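4.2 Gripper and controller comparison

We compared two finger sets on the same pair of arms. The first set, which we call Simham after the shop that cut the parts, has straight fingers with a flat contact face. The second, Cilline, has a more open finger with a ridged pad and a shallower closing angle. Each set was driven by the Jumix position controller and then by the same controller with a current limit on the closing motion. This gives four conditions. Each condition was run for 200 trials, and a trial ended when the block was released on its target or when the operator stopped it.

The task is block stacking with large toddler bricks. We chose these bricks over machined cubes for two reasons. The studs have to be lined up before a brick will seat, so a small rotation inside the grasp shows up as a failed placement. The bricks also come in several lengths, and a long brick held away from its center puts a twisting load on the fingers that a short one does not. Plush and hard household items were left on the floor of the cell as distractors and were never targets.

Wrist cameras were used for all grasp labeling. The view along the fingers was enough to judge whether a long brick had been taken close to square (Figure 3).
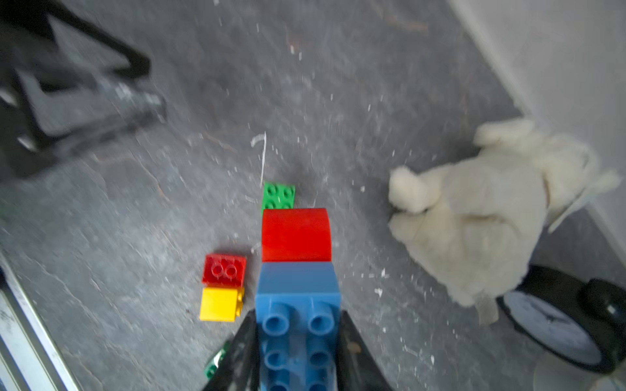 One reviewer of an earlier draft objected that a wrist view cannot separate a slipping grasp from a compliant one, and asked why motor current was not used as the label instead. The same reviewer thought 200 trials per condition was too few to say anything about rare failures. We agree with the second point and make no claim about rare failures here. On the first, current was recorded in every trial, but it rises both when the pad compresses and when the finger meets a stud, and we could not tell these two cases apart from the trace alone. We therefore kept the camera labels and report current only as a secondary measure.

Both arms are bolted to a slotted aluminum track along the front of the cell. They share the floor area between them, and their reachable regions overlap in the middle. A fixed camera covers the full floor and was used to check block positions before each trial. Calibration between the fixed camera and the wrist cameras was done in February and repeated after each finger change, as swapping the fingers moves the tool point by a few millimeters. In the early trials we skipped the second calibration, and those trials were discarded and run again. 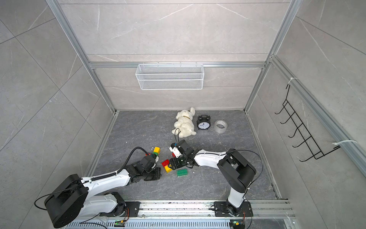 Figure 4. The workcell with both arms on the shared track, seen from the fixed camera.

Block poses were reset by hand. We did not try to reproduce exact starting positions. The operator placed the bricks so that each arm had at least one within reach, and tipped or inverted bricks were allowed, which made the grasps more varied than in our previous work on a Baxter. That robot was limited by its finger stroke, and long bricks had to be handed over end first.

With the position controller alone, most of the lost placements came from closing too hard. The fingers reached their commanded width, the brick turned slightly, and the studs no longer matched the brick underneath. The current limit reduced this with both finger sets. It had a cost with the Simham fingers, where the lighter grip sometimes let a long brick tilt during the approach.

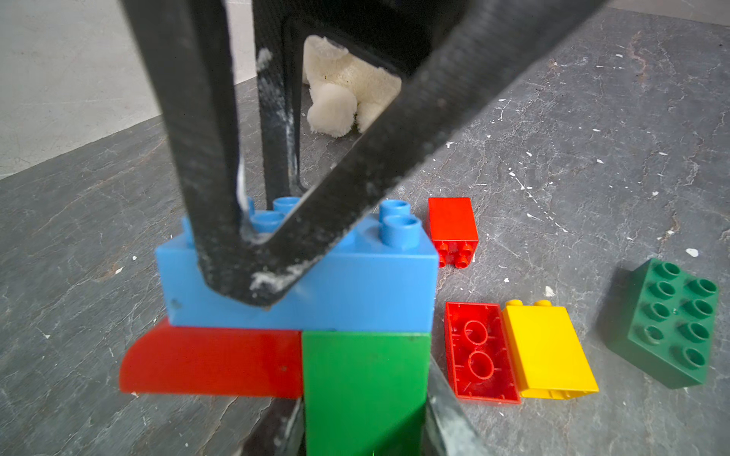

Two-arm trials were harder to score. When one arm steadies the lower bricks while the other places the top one, an error in either grasp can spoil the result, and the label does not say which arm was at fault. We scored these trials by the final state of the stack only. We also left out trials in which the two wrists came within 6 cm of each other, because the safety stop in the controller can trigger at that distance and hold both arms still.

Finger wear was not controlled. The pads were wiped between sessions and replaced once per condition.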